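Report to the Lilton Fund, second period
23 March 2019
From: Elvia Barrera, Flonbridge Band Music Library
Grant: cataloging and lending the Yazdani collection

Dear Elvia Quezada,

You asked for something shorter than last time, and with fewer footnotes about cornets. I have managed the second part.

## Where we are

The Yazdani collection came to us as 300 sets of band music, mostly marches, waltzes and the kind of overture that used to be played in parks until it rained. Of these, 241 are now cataloged. That means each one has been opened, put in score order, checked against its own list of parts and given a number that somebody other than me can find. The rest are sorted by composer and waiting in their boxes. They include nearly all of the music with no composer on it, which I put off on purpose and would put off again.

The plan said we would be finished by now. The plan also assumed that a set labeled "complete" would be complete. Whoever wrote those labels was an optimist, or played first clarinet and didn't look any further. First clarinet parts survive very well. Third horn parts are another story, and I have begun to suspect that third horn players took theirs home out of spite.

## Missing parts

We have 75 sets with at least one part gone. I've split them into two groups:

- Sets that can be played as they stand, if the band doesn't mind a thin spot in the middle. Most are marches.
- Sets that can't, usually because the missing part has the tune.

For the second group, we've written to other band libraries asking for copies. Replies have been kind and slow. One library sent the part we needed for a waltz, transposed into a key no one in the waltz is playing in. We were grateful and fixed it. Another wrote back asking whether we had *their* missing trombone part. We did, filed inside a polka, and it went off in the mail the same afternoon.

The shared list of wants and spares that grew out of this wasn't in the proposal. It takes an hour a week and has filled more holes than all my letters put together, so I'd like to keep it going and claim I thought of it.

## Repairs and copying

Torn parts get mending tissue along the folds, and the worst are copied out fresh and the originals kept flat. We stopped using the plastic sleeves. They squeaked, they slid off music stands, and at one rehearsal a whole row of saxophones lost the second page of a serenade to the floor in the same four bars.

Copying is done from the scans in Mukard, our notation program, with a person reading every bar afterward. I have learned to read it twice. Coffee stains come through as whole notes, and one part for bass drum picked up a long and rather lovely solo that the composer never intended.

Pencil marks stay. They tell us where people cut, where they slowed down and, in one second cornet part, what the player thought of the conductor. The catalog records that last one as "annotated."

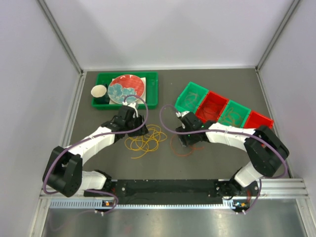

## Lending

Lending opened in November, ahead of schedule, mainly because a school band director turned up and asked for a march by name. Loans run for one concert season. Bands send back a sheet saying what was played and what was missing, and most of them do it after the second reminder.

What people borrow has not matched what we expected. The proposal made a lot of the overtures. They have been admired, carried to the door and put back, owing to the bassoon parts. What goes out is marches, easy waltzes and anything under four minutes.

Returns are good. Of everything lent, 2 sets are overdue, both with the same band, which has changed its rehearsal hall and can't yet say which cupboard was moved into which room. I have been promised a search after the spring concert.

## Money

Spending is under budget on shelving and over on folders. The shelving was cheaper because we bought plain steel. The folders cost more because band parts are an odd size, smaller than everything sold to hold them, and the ones that fit are made for people who have no choice. I'd like to move the shelving savings across to the folder line. The sheet with both lines is attached, and the new totals come out the same as the old ones.

## Next period

1. Catalog the remaining sets, including the nameless ones. Where a composer can't be found, the first line of the solo cornet goes in the catalog as an identifier.
2. Finish fresh copies for the sets that can't be played as they stand, starting with those bands have asked for.
3. Put the catalog online with a search by difficulty. Bands describe their own level generously, so we will grade the music by its hardest part and let them find out in private.
4. Get the cupboard searched.

Please let me know about the folders before the end of the quarter, as the supplier's price goes up after that.

With thanks,
Elvia Barrera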